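Turkano Tableware
Home / Cups and mugs / Kalla white cup, pair

Kalla white cup, pair
Item 251
In stock
Sold in 2s, no singles (sorry, I know!)

I've been selling the Kalla for long enough now that I forget to say anything about it, and then someone emails with a perfectly good question and I realize the page only had a price on it. So I've rewritten the whole thing.

It's a plain white ceramic cup with a loop handle. I drink my coffee out of one every morning and my soup out of the other one at lunch, and they live on the shelf above the sink with everything else that's white in my kitchen, which by now is a lot. The handle takes two of my fingers easily. My brother gets one and a half in there and complains, so if you have big hands, maybe look at the Fikeck mug instead. It's chunkier and has a much wider loop.

You can have the Kalla completely plain or with a thin dark band near the base. Same cup otherwise, same price, and you choose at checkout. I went back and forth on the band for ages (I thought it looked a bit like a diner) and then bought it for my own house, so there you go. Mixed pairs are fine too, just write "one of each" in the order note.

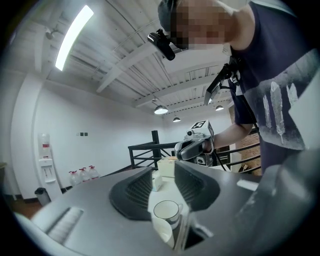
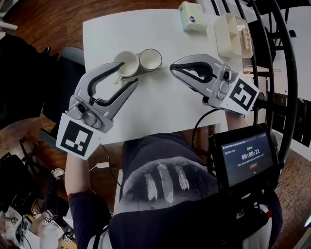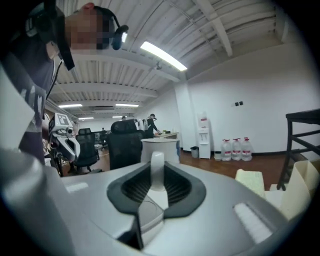
White cups on a white table in the first two, the one in the first with the thin dark band; mesh chairs and a long run of ceiling lights in the third.

Washing: dishwasher is fine, top or bottom rack. Coffee rings come off with baking soda and a damp cloth. Please don't use steel wool on the banded one, I've had two customers rub the line right off and it can't be put back.

Microwave: yes. The handle gets warm if you go past 2 minutes, so grab a towel.

Oven: no.

Stacking: they stack two high and I wouldn't go any higher than that. The handles want to point the same way or the top cup sits a little crooked and slides when you shut the cupboard door.

Saucers: not included with the pair. The small white Okonkwo saucer is the one I'd get, it's on its own page and it's usually in stock. I keep a spare one by the stove for teabags.

Color: it's white, a clean white and a touch on the cool side. Next to cream dishes it'll look whiter than you expect, and if your plates are old and ivory you may want to order one pair first and see how they sit together on the table before you do the whole cupboard.

Shipping: each cup gets its own paper wrap and the pair goes out in one small box. If something arrives chipped, send me a photo and I'll mail a replacement. Keep the chipped one for pencils.

Next batch of the banded cups is due September 2026. The plain ones I have plenty of.

Questions go to me, Leonilde Matos, through the contact form. I answer all of them myself, usually in the evening with a Kalla next to the keyboard.

Add to cart
Save for later
See also: Fikeck mug, Okonkwo saucer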